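January 2018

I spent most of this week getting Ilard ready for glass. Ilard is our wiping robot, and it's great on countertops and pretty hopeless on anything vertical, so we're teaching it doors the slow way, with a person doing the job and the trackers writing down every move.

Before each session I wipe the wrist modules, charge them, and pull the straps snug (a loose one slides when you push on the cloth, and then the hand data drifts). Then it's headband on and calibration, which takes 10 minutes if I'm lucky. After that it's just cleaning! One hand steadies, the other keeps the rag moving, and the tinted cabinet door gets more attention than any door deserves.

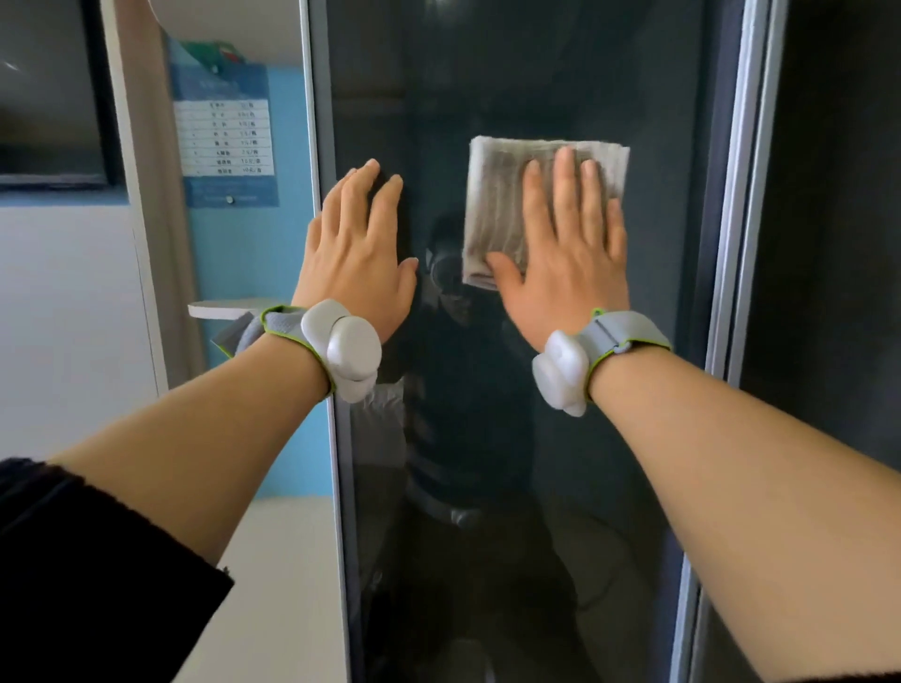

Mio Tsuji wrote under my last post that dark glass gave her depth sensor fits, and that she ended up trusting the wrist tracking near the surface and ignoring depth until the cloth was well clear. I tried it, Mio, and it helped a lot. Ilard's simulated hand no longer sinks straight through the pane, which was getting a bit spooky to watch.

The other fix was on the robot itself. I'd been blaming the software for the way it chattered going downward, but the wrist joint had a bolt working loose. I snugged it up, redid the zero position, and saved the new settings as file 3428 so I can find my way back if I've made things worse.

I've also been pushing with my whole palm, as flat as I can manage, so the recordings look like something Ilard's pad can copy.
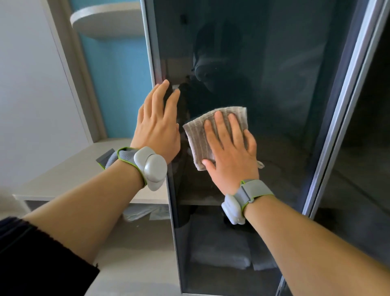 Corners are still a mess. The pad is square and the arm likes to swing in an arc, so it leaves a little wedge untouched wherever the glass meets the metal. Lợi Ông suggested slower strokes along the rail first and the middle afterward. I'll try that tomorrow, once I've washed the rags.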